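Simulation and Test Environments > Good practice

Thread: House rules for sim pick episodes, what do you enforce?

gantry_ghost
We've been asked to write down rules for our simulated picking work before anyone outside the team uses the results. At the moment it's all habit. One person resets the arm by hand, another lets the script do it, and the logs don't say which. What do the rest of you have in writing, and do people stick to it?

The tasks are household ones, single arm, two-finger gripper, one target on furniture. We run them in Plollon.

tallowfield
We keep a short list and the runner refuses to start if any of it is missing:

Seed written to the log before the first step.
Start pose taken from a file, never typed in.
Gripper open and empty at step zero.
Target at rest before the arm is allowed to move.
Scene file version and robot file version both recorded.

Getting people to record the robot file version was the hard part. Everyone remembers the scene and forgets that somebody has edited the finger friction.

gantry_ghost
Thanks. How do you decide the target is at rest? We have a fixed wait of 129 steps and I couldn't tell you where the number came from.

tallowfield
Velocity threshold with a timeout. If it hasn't settled by 302 steps the episode is thrown out and logged as thrown out. A fixed wait is fine on a table. I wouldn't trust it on anything with a slope to it.

moss_and_bolt
I'd argue with throwing them out. If you drop every episode where the object won't settle, you've removed the awkward placements and your success rate goes up for free. Keep them, mark them, and report both figures.

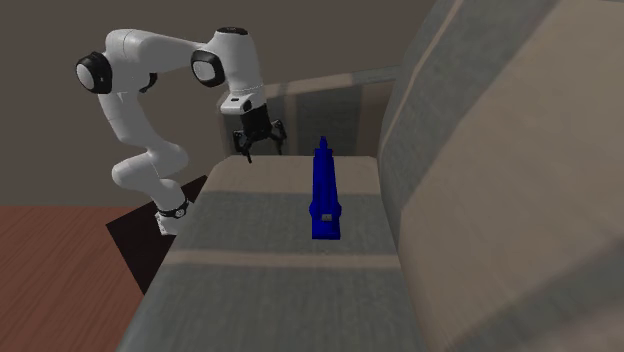

The other thing I'd put in writing is what the furniture is made of as far as the physics goes. A sofa in most of these scenes is a rigid mesh with a fabric texture on it. That's acceptable if you say so. It stops being acceptable when the write-up says "grasping from soft furnishings" and the cushion has never given way by a millimetre.

tallowfield
Fair on the reporting. We do publish the discard count, but it's in an appendix and I doubt it gets read. On rigid cushions I don't agree it needs a rule. Anyone working in this area knows.

moss_and_bolt
Anyone working in this area, yes. The people at Hosholm who buy arms on the strength of the report don't.

quillon5
We got caught by this. A set of 3351 episodes went to a customer with "sofa" in the task name and their first question was how we had modelled the foam. We hadn't. Now every task sheet has a line headed Contact model, and it says rigid or deformable in words. Took one afternoon to add.

On start poses, please also write down a clearance rule. Ours says no part of the gripper may begin within 5 cm of any surface, target included. Before that we had episodes where a finger began inside a cushion and the solver threw the object across the room. Some of those were counted as failed grasps, which wasn't fair on the policy.

pennywhistle
5 cm seems a lot. If the policy is meant to learn the last bit of the approach you'll want some starts closer in than that.

quillon5
It's the rule for evaluation only. Training starts can be as close as you like provided the overlap check passes.

pennywhistle
All right, that makes sense. I'd keep them as two separate documents then. Ours were in one and people kept quoting the wrong half.

gantry_ghost
Two documents it is. Does anyone have a rule about where the base goes? Our arm is bolted to a flat panel in the scene and people slide the panel about to make the reach easier.

tallowfield
Base position is part of the scene version for us. Move it and you've made a new scene with a new number. The Mockus template has a field for it if you want something to copy.

moss_and_bolt
Agreed with that one. I'd also ban moving it between training and evaluation unless the move is the thing being tested.

gantry_ghost
I've got enough for a first draft. Discards will be reported next to the success rate and the contact model goes on the task sheet. I'm leaving the settling check open until I've tried the threshold on our Wikasik scenes. Will post the draft in October.

quillon5
Put the seed rule first. It's the one people skip when they're in a hurry.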